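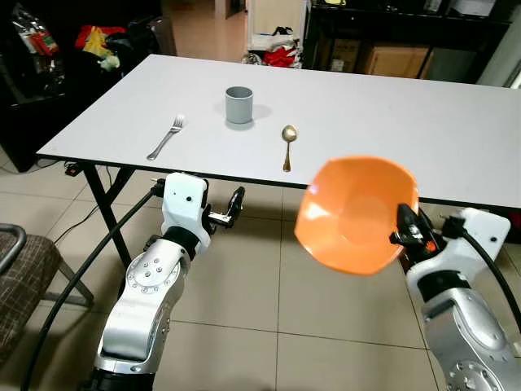

Fork, cup and spoon on a bare white tabletop.

Justholm Tie-Corner Tablecloth
Item 3269
$99
Color: Curau (a faded brick red) / Swanson (dark green with a cream stripe)
In stock, ships flat in a cardboard sleeve

Quantity: 1
Add to cart
Save for later

Hi, I'm Isla Yule, and I sew tablecloths! Well, I sew other things too (aprons, a pillowcase when somebody asks nicely, one very ambitious puppet theater curtain), but the tablecloth is what people come back for and it's the one I'd want to be remembered by. I've been making some version of it since I had a card table on a balcony and a wind that came straight up off the street. The first one was a bedsheet with shoelaces sewn to it. It worked so much better than anything I'd bought that I kept going, and I've now sewn 3000 of them, which is a number I find hard to picture even though I have the thread bills to prove it.

The idea is simple. It's a regular woven cloth, hemmed on all four sides, with a pair of long cotton ties at each corner. You throw it over the table, let the corners fall into a nice soft fold, and tie each pair around the leg. No clips, no elastic, no magnets, no little metal weights shaped like strawberries that chip the patio when they fall off (I owned those. I loved them. They're in a drawer.) When you untie it, it goes back to being a flat rectangle of cloth you can iron, fold, or use as a picnic blanket.

What it's made of

The cloth is a cotton and linen blend from Sternach, a small weaving mill I've bought from since the second year. I tried full linen and it was gorgeous for one dinner and then looked like a road map. I tried full cotton and it was fine, just a bit flat, and it slid around. The blend has some weight to it. It hangs down instead of sticking out, it softens a lot in the first few washes, and it has those tiny slubby bits in the weave that hide crumbs until you feel like dealing with them.

Sternach weaves both of my colors. Curau is the red, although "red" makes people think of a pizza place and it's much quieter than that, closer to an old flowerpot that's been out in the sun. Swanson is green with a cream stripe along the two long sides. The stripe is woven in, so it shows on both faces, and if you spill something on one side in the middle of a party you can flip the whole thing over and carry on! I've done this at my own birthday.

The ties are plain cotton tape, doubled and stitched down in a box with a cross through it, like the handles on a good canvas bag. I get more emails about the ties than anything else. Yes, they're long. Please don't trim them until you've tied the cloth on at least once. People cut them, then buy a fatter table, then write to me.

Will it fit my table?

The cloth comes in one size, and it's cut for an ordinary rectangular folding table, the kind you pull out for garage sales and extra cousins. It'll also go on most patio tables with a leg at each corner. It won't work on:

Round tables
Tables with one big leg in the middle
Trestle tables where the legs sit a long way in from the ends (the ties reach, but the cloth bunches and you'll be annoyed)
Glass tops with no frame underneath

If you're between two tables, measure the top and send me the numbers before you order. I'd much rather answer an email than take a return, and I like hearing what people are setting up for. Somebody once sent me a hand-drawn seating chart with the measurements written in the gravy boat.

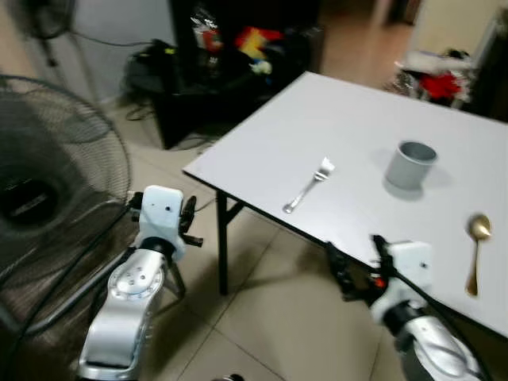 Tying the corners takes a minute to get the hang of, so don't judge it by the first one. Start at whichever end the wind is coming from, let the fold drop to the outside, and bring one tie behind the leg and the other in front. A plain bow is enough. On a folding table like the white one here, with a thin black metal leg close to the corner, you can go once around and still have plenty of tape for a big floppy bow. There's a dark crossbar under the top as well, and on a really gusty day I'd loop one tie over a bar like that before making the knot. Then walk around to the opposite corner, pull the cloth snug with the flat of your hand, and do that one next. If you go around in order, you end up with all the slack in the last corner.

Folding and putting away

I fold mine in half the long way, then in half again, then roll it up with the ties tucked inside. Rolled cloths come out of the cupboard with softer creases, and you can usually skip the iron. If you do like a crisp cloth (my mother does, and she's told me what she thinks of my rolling), iron it while it's damp and hang it over a door until it's dry all the way through.

Tie the tapes in loose bows before it goes in the wash. Loose! A tight knot that's been through a spin cycle needs a fork and a good deal of patience.

Washing

Machine wash warm with similar colors
Wash Curau on its own the first time
Tumble dry low, or line dry
Warm iron, either side
No bleach, please

It'll shrink a little in the first wash and I cut it with that in mind, so if it seems roomy out of the sleeve, that's the plan.

On stains: red wine comes out if you get cold water on it quickly. Tomato comes out if you leave the damp cloth in the sun. Turmeric is turmeric, and you'll have a yellow spot, and it'll fade to a cheerful sort of memory of a yellow spot by the end of summer. Candle wax I let harden, then I scrape it with a spoon and iron what's left through a paper bag. I've had mixed luck with barbecue sauce. If you have a trick for barbecue sauce, I'm all ears.

How I use mine

Mostly outside, to be fair, and mostly in the months when everyone wants to eat outside and I'm the one with the yard. But I've come around to using it indoors in winter too. A folding table in the living room looks like a folding table in the living room until you put some real cloth on it, and then suddenly it's a buffet. I keep the Swanson for the holidays and the Curau for everything else, and I put the plates straight on it with no placemats. It's a tablecloth, it's meant to get dinner on it!

It's also good for craft fairs. I've got a soft spot for fair sellers because that's how I started, and the ties mean you can stash boxes under the table without the front of the cloth riding up every time you reach for one. The drop covers the top half of the legs, so if you need it to go right to the ground, this isn't the cloth for you. I looked into a longer one and it used so much fabric that I couldn't get the price anywhere sensible.

What changed in this batch

If you bought one before February 2024, yours has a narrower hem. I widened it because the old hem liked to curl after a hot dryer, and the wider one lies flat and gives the edge a little more heft. I also moved the ties in slightly from the very tip of the corner, which makes a neater fold. Everything else is the same, same mill, same tape, same colors. The two versions look fine next to each other on a long row of tables (I checked, because several of you asked).

There was a third color for a while, a pale blue, and I still get asked about it. Sternach stopped dyeing that yarn, and the replacement they sent me looked like hospital curtains. I'm sorry! I miss it too. I'll say so on this page if I ever find a blue I like.

Shipping and returns

I sew in small batches and pack orders myself on weekday mornings. If it says in stock, it's on the shelf behind me. If it says next batch, you can still order and I'll email when it's your turn. October tends to be slow on my end, between everybody's holiday orders and the fact that I only have the one good machine, so order early if you need it for a big meal.

Returns are fine as long as the cloth hasn't been washed. Tried on a table is okay, I'd expect you to try it on a table. Send it back in the same sleeve if you still have it.

Repairs are free on the ties for five years. Mail me the cloth (clean, please) with a note saying which corner, and I'll stitch on new tape and send it back. Burn holes I can patch, and I quite enjoy doing it, but the patch will show.

Questions people ask me

Can I get napkins to match?
Sometimes. I make them from the ends of the roll, so they turn up a few sets at a time and I list them under Small Things.

Is it waterproof?
No. It's cloth. A light shower won't hurt it, just hang it up afterward.

Can two be joined for a long table?
Yes, overlap them in the middle and tie the inner corners to the legs where the tables meet. Put the bread basket over the seam.

Do you do custom sizes?
I do a few each winter when the shop is quieter. Write to me with the length, the width, and how thick the legs are.

Does the stripe on Swanson run along the long side or the short side?
The long side. Both long sides.

You might also like
Justholm Half Apron, Curau
Justholm Bread Cloth, Swanson stripe
Spare cotton tape, by the yard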